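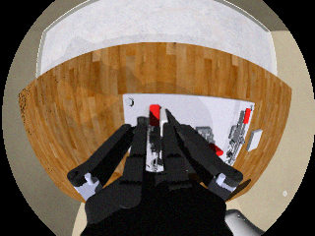
Render: Storau simulator, wrist view. Saved by Timo Kuhlmann.

I have been using the trial license of the Storau simulator since October, and several readers asked me if it is worth the money for a small workshop like mine. I will try to give a fair answer, although English is my second language and robots are only my second profession. The first one is making fixtures.

For those who are new on this blog: I make holding plates for small metal parts, and I would like one day to have an arm that opens and closes the clamps for me during the evening. A real arm with a gripper is a big purchase. So the idea of Storau is attractive. You build your cell on the computer, you let the virtual gripper work in it, and you find the stupid mistakes before you pay for them.

The package I tested is called Skillstead. It is the part of Storau which contains ready tasks, and one of them is a clamp station: a white panel on a wooden table, with red-handled clamps. You can replace the panel with your own drawing, but I kept the one which is delivered, because I wanted first to learn the program.

Installation took me one evening. The download is large and the installer asked two times for the same license key. After this it was quiet and gave me no more trouble. On my computer, which is four years old, the wrist view runs with 20 pictures per second, and it becomes slower when I switch on the soft shadows. I left them on. With shadows I can judge much better how far the fingers are from the panel, and this is exactly the point where I am weak.

The wrist view is the thing I like the most. It is round, like looking through the peephole of a door, and straight lines become bent near the side. The first hour I disliked it very much. Then I understood how useful it is to have the fingers and the clamp handles together in one view. From this position you notice quickly how much room the black gripper body takes. It hides a good part of the panel, and a clamp that looks easy to reach from the outside camera can be half behind the linkage. I would have placed my clamps too near to each other, I am sure of it.

Now the less good side. The manual is written by people who know the program too well. The chapter about contact forces begins with a table of 34 parameters and explains maybe half of them. I wrote to the support and received a friendly answer the next morning from Plikum, the company which sells Storau in my region. They sent me a parameter file for toggle clamps, and with this file the handles behave much more like I know them from the workshop: hard in the beginning, then suddenly easy. Why is this file not in the package already?

Saving is also strange. My project grew to 1233 files, most of them very small, and to copy it on a memory stick I had time to drink a coffee.

The price for one seat is 1000 euros for a year, with the clamp station included. A competitor, Kashindye, is cheaper, but in its demo version I could not change the fingers of the gripper, so for me the comparison was short.

Will I buy it? I think yes, for one year. Before this I want to load my own panel and try it with the handles turned to the outside, and I want to know if the parameter file from Plikum survives the next update. If somebody already uses Skillstead with clamps smaller than a hand, please write me in the comments which finger shape you have chosen. I have tried two shapes until now and I am not happy with either.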